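I've worked at the Merkley building for six years, the last four of them on what our schedule calls "home tasks," and every few weeks somebody at a family dinner asks me when the robots are going to take my job. I usually say they can have the dishes. Then I drive home and think about it some more.

My job, if you haven't met anyone who does it, is to do chores with a gripper in each hand so that a machine can learn from how I did them. Before that I packed orders two doors down at Pernier, where automation came the old-fashioned way. One March they put in a sorting line, and by summer my row was gone. I didn't get a say, and neither did the line, I guess!

So I'm not neutral. But I do think this kind of work has changed us in ways the dinner-table question skips right past.

For one thing, I notice my hands now. I never in my life thought about how I pick up a sponge. My coworker Aitana Barrios was a hotel housekeeper for years and she's the best we have, because she knows which way a stack of bowls wants to slide before it slides. At the hotel that knowledge got her a sore back and a name tag. At Merkley people stand behind her and take notes. That's a real change, and I like it.

What I don't like is the counting. There's a number on the wall by the lockers – 3948 when I left last night – and it's the total of finished tasks for our team. Mine for the week was 175. A careful one and a sloppy one both add one to the wall, and you can guess what that does to people by four in the afternoon. Emiliano Sarmiento, our lead, says the number is only for planning. Fine, then plan with it in the office. 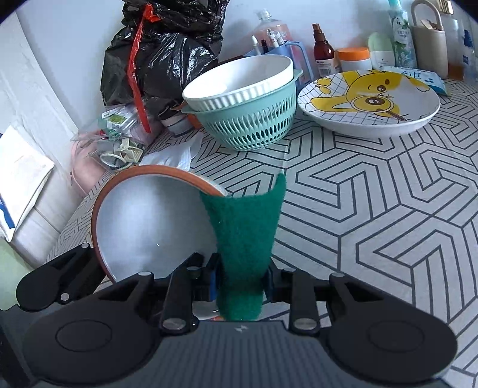

*Scouring pad in the gripper, dishes still to go.*

And then there's pay. We get an hourly rate, same as packing, and when the shift ends, it ends. Whatever the machine learns from Aitana's wrists stays learned. I'm not asking for a yacht. I'd settle for a small cut when the stuff gets sold, or even 2 extra paid days a year, and I'd want it in writing before the next contract – the one with Paltach – gets signed.

My brother-in-law thinks I'm helping build the thing that replaces me. Maybe so. I'd still like to be paid like somebody who's building something, and I've told Emiliano that twice now. He said he'd bring it up.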